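Council by-election: Gomley Ward chooses, narrowly

Well, neighbours, it's done. After a campaign that seemed to run the whole of the summer holidays (and through at least two heatwaves), Gomley Ward has a new councillor, and the margin was thin enough that plenty of us stayed up far later than we meant to. The Residents First candidate finished on 2,133 votes, with the independent from the Nazari Road end just 20 behind after preferences. The third-placed candidate took 761 first preferences, mostly from the streets closest to Drodar, and it was the way those flowed on that settled the matter.
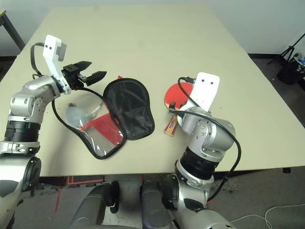

Paddle case, open on the table.

What strikes me, having followed council politics here for longer than I care to admit, is how local it all stayed. Hardly a word about Canberra from anyone! The talk at the doors was of the Drodar bus, the parking around the shops and whether the rates rise in July was fair on pensioners, and I thought all three campaigns were the better for it.
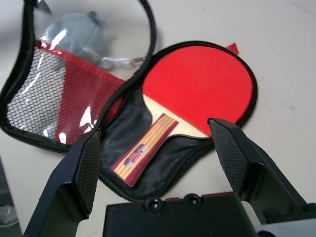 Turnout was a touch disappointing, though by-elections in January never do bring people out the way a proper council election does, and postal votes made up a bigger share than last time. If you were away and missed it, do watch your letterbox for a notice and answer it by the date printed on it. I'd also love to see the new councillor take up the youth recreation plan, which has been sitting in a drawer at the council offices far too long. A red bat in a black zip-up case doesn't take up much room, and a table tennis night at the Gomley hall would be a modest start while we wait for the bigger items, the skate park among them.
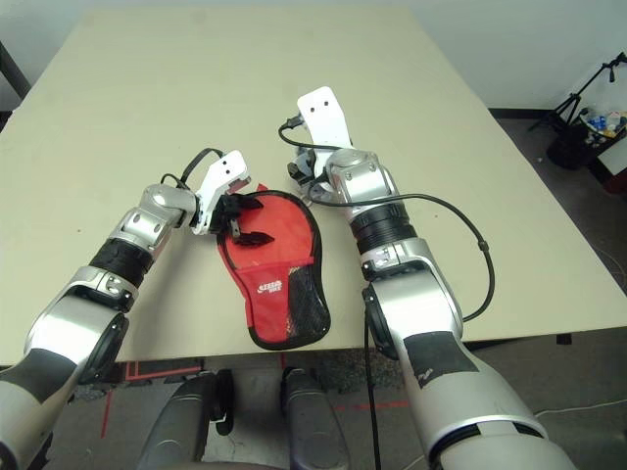

Red case with a black mesh panel.

The new councillor will be sworn in at the meeting on 12th January, at 8 in the evening, and the public gallery is open to everyone. The Drodar bus is on the agenda that night, so come early if you'd like a seat.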